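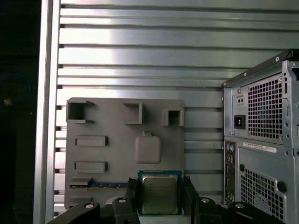 Allimby Bench Skills Project
Progress report to the Cledar Fund
Prepared by Vasanthi Varghese, project lead
Reporting period ending April

Summary

The practice board is finished and in use. Processor handling has been taught with it since the middle of the period, and the written guide for that part of the course is in its second draft. Memory and cabling exercises are behind schedule and will move into the next period. Spending to date is $1,445, all of it on the lines agreed in the grant letter. We are asking for one small change to the budget, described near the end.

What the grant is for

Cledar is supporting a short course in desktop computer assembly at the Kotian learning center. Most people who sign up have never opened a computer. In earlier courses they learned on donated boards, and the donated boards wore out. Socket pins got bent, covers went missing, and every board had a different layout, so the instructor spent the first part of each session pointing out where things were. The grant pays for a simplified board that keeps the main shapes in fixed places, a supply of retired processors to handle, and the time to write up the exercises properly.

The practice board

The board is a flat gray plate with the main features raised from its surface. We kept it plain on purpose. Along the top edge are three hollow box shapes of different sizes, the largest on the left and a small arched one toward the right corner. Learners use them to work out which way up the board goes, and after that as landmarks. Near the center is a raised square block with softened corners and a small tab at its upper edge. Two parallel bars sit to the left of the center, and there is a long thin slot with a blue strip low on the left side.

An early drawing had many more parts on it. Every capacitor was there, and the screw holes, and a row of small headers that I was fond of. When we tried a paper version with the spring group, people kept asking what the small parts were and lost track of the exercise. We took them out. I think this was the right decision for beginners, though one of our instructors still feels the headers should come back for the last session, and we may do that on a separate sheet.

The blue strip has been useful. It gives the instructor something to name out loud ("start from the blue strip and go up") and everyone finds it at once. If we make another version I would like a second color on one of the other features for the same reason.

We are teaching with the board standing upright as well as flat. Flat is easier and is where everybody starts. Upright is closer to what a person meets when the case is already standing under a desk and cannot be laid down, and it changes how the processor has to be held and approached. The first upright session went slowly. People who were comfortable on the flat board lost their bearings when it was raised, mainly because they had been using the edge nearest to them as "bottom" without thinking about it. The guide now has a page on finding the top edge first, and it is read before the board is lifted.

Processors

We bought a batch of retired processors from Belteck. They do not need to work, and we told Belteck so, which brought the price down. The ones we asked for have the green circuit board underneath and the silver metal spreader on top, since that is the kind learners are most likely to come across in the older machines they bring in.

The handling rule we teach is to hold the chip by its two side edges and keep everything off the faces. It sounds simple and takes more practice than we had planned for. The common mistake is to pinch across a corner, which lets the chip turn as it comes near the block. The next most common is to squeeze too hard. We have added a short exercise at the start of the session in which the chip is lifted from the table, held upright by its left and right edges, and put down again, with no board involved at all. The instructors were doubtful about spending time on this. They have since asked to keep it.

Reading the markings is still a weak point. The print on many of the metal spreaders is faint and hard to read under the room lights. We tried a desk lamp at a low angle and that helped with some of them. For the rest we have written the model on the storage envelope, and the exercise has been changed so that learners match the envelope to a list before they take the chip out.

Practice so far

Fifteen learners used the board during this period. The sign-out sheet shows 313 practice placements, counting flat and upright together. I had hoped to report the two separately, but the sheet had a single column until recently and I would be guessing at the split. The new sheet has a column for each.

Instructor notes from the sessions are kept in the course binder and copies can be sent on request. The points that come up most often are these:

Learners who sat at the end of the table had trouble seeing the center block when the board was upright. We have turned the table.

The word "socket" confused people, as the block on the board is a raised shape and a real socket has pins and a lever. The guide now says "block" for the practice board and introduces "socket" when the real boards come out.

Several learners asked for something to take home. A printed outline of the board at full size is nearly ready.

The Thursday group wants longer on each exercise and would accept fewer exercises. The other group has not asked for this.

Moving from the practice board to a donated working board has been tried with a few of the more confident learners. They found the processor area without help. They were slower with the lever and the cover, as expected, because the practice board has neither. We do not intend to add them. The donated boards are good enough for teaching the lever as long as they are saved for that.

Delays

The memory and cabling exercises were due this period and are not ready. The drafts exist, but the instructor writing them was away for part of the time and I did not want to hand the work to someone who had not taught the sessions. The outline is agreed. Memory comes first, then the power connectors, then the front panel leads, which everyone dislikes.

The printed guide is also later than planned. The drawings were made from the early version of the board and had to be redone after we took the small parts out. That was my mistake in ordering. The text is with two readers now, one who has taught the course and one who has never opened a computer.

Budget

The $1,445 spent covers the board, the processors from Belteck, storage envelopes and trays, and instructor time for writing. Receipts are attached in the order they were paid. Nothing has been spent on travel.

We would like permission to move what is left on the tools line to printing. The center already had enough screwdrivers, and the take-home outline will cost more than a regular page because of its size. The total grant does not change. If Cledar prefers that we leave the lines as they are, the outline can be printed on smaller sheets and taped together.

Next period

Finish the memory and cabling exercises and run them with both groups.

Print the guide once the readers' comments are in.

Start the new sign-out sheet and report flat and upright placements separately.

Decide about a second color on the board. The Allimby workshop has said it can make the change whenever we are ready, and would like a marked-up drawing first.

Visits are welcome during any session. The upright exercise usually comes in the second half, so anyone who wants to see it should plan to stay past the break. Please call the center ahead of time so that a chair can be put out and the side door unlocked.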